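News > Facilities > Workrooms

1 April 2021
By Marjan Babaei

Plerkell Completes Refit of Shared Sorting Benches

The Plerkell workshop building has completed the refit of its shared sorting benches, the last part of a program of small improvements begun in October. The benches, used by tenants who pack spare parts, repair kits and sample orders, are now laid out to a common plan. Bookings under the new arrangement opened this morning.

Until now each tenant set up a bench as it wished and cleared it at the end of the booking. The practice caused few complaints while the building was lightly used. As bookings increased, tenants reported that too much of each session was spent moving trays, taping down paper and looking for a free outlet. A review carried out over the winter found that the average setup took 65 minutes, and that much of the same work was being done again by the next user on the same day.

The common plan is intended to remove most of that work. Every bench surface is covered with brown kraft paper, renewed from a roll kept in the supply closet. Blue painter's tape is laid over the paper in straight strips to form a grid of squares. Tenants may assign the squares as they see fit, for instance by order number or by part size, but are asked to leave the tape in place when they finish. Pencil notes on the paper are permitted. Marker is not, as it has come through to the surface underneath on several occasions.

Paper was chosen after a trial of two other coverings. A rubber mat supplied by Dinia was comfortable to work at but held dust, and small washers were hard to pick up from it. A white laminated sheet cleaned well but showed glare under the ceiling lights. Kraft paper costs little, can be changed in a few minutes and gives a plain background against which small metal parts are easy to find. The building has ordered 700 feet of it, an amount expected to last through the fall.

Parts are to be kept in open-top plastic bins of the stackable kind. The older cardboard trays have been withdrawn. Bins intended for finished or coated parts are lined with white foam, and tenants are asked not to remove the liner or to cut it to fit a particular item. Unlined bins remain available for hardware and bagged goods. Both kinds are stored on the shelving beside the freight door and should be returned there empty.

The larger change concerns the short belt conveyors, which were bought in the first stage of the program and have so far been kept in a separate room. Nine benches will have one. The conveyor is set lengthwise toward the back of the bench, leaving the front clear for hand work, with a bin close to one end. Items may be passed along the belt for checking or counting before they are packed. The belts are meant for light goods only, and nothing should be left standing on them between sessions.

Herrero, which carried out the installation, also moved the power supplies and adapters for the benches to the rear, so that cables no longer run across the working area. Further work on the cables is planned. Tenants should not unplug or reroute anything behind the bench, including to make room for their own equipment, and should report a loose connector to the front desk.

The first bench finished to the new plan was made available for inspection last month, and 68 people signed the visitor sheet over the period it was open. Written remarks were collected and have been considered in the final version. The most frequent request was for a wider grid, and the squares on three of the benches will be made larger when the paper is next changed. A request for a second shelf above the conveyor was declined on grounds of reach. 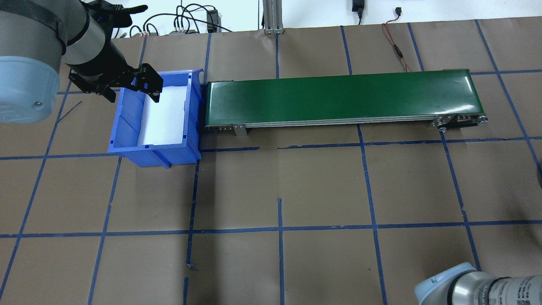 Zilulus wrote that the foam-lined bins were welcome and should have been brought in sooner, but that the building ought to keep a few benches bare for tenants whose goods are too large for any grid. The same letter asked whether the tape would be replaced at the building's expense — the strips lift at the corners, it said, wherever boxes are dragged over them — and proposed that a spare roll be left at every bench.

The building accepts the second point. A roll of tape will be placed in each bench drawer by the end of the month, and no charge will be made for it. With regard to bare benches, two at the north end of the room will be left without paper or conveyor and may be reserved in the usual way. They will be marked on the booking sheet.

Hourly rates are unchanged. Tenants who already hold a weekly booking keep their place and their hours, though the bench number may differ from the one on their agreement, and a revised copy will be sent to each of them. Those who have left their own trays or mats in the room are asked to collect them from the storage area next to the freight door. Articles not claimed will be moved to the basement.

A short introduction to the benches will be offered to new tenants on request. It covers changing the paper, laying the tape, starting and stopping the belt, and returning bins, and requires no previous experience. Existing tenants are not obliged to attend, but anyone who intends to use a conveyor must first sign the updated rules of use, copies of which are held at the front desk.

Remarks on the new layout may be handed in at the desk or left in the box by the stairs.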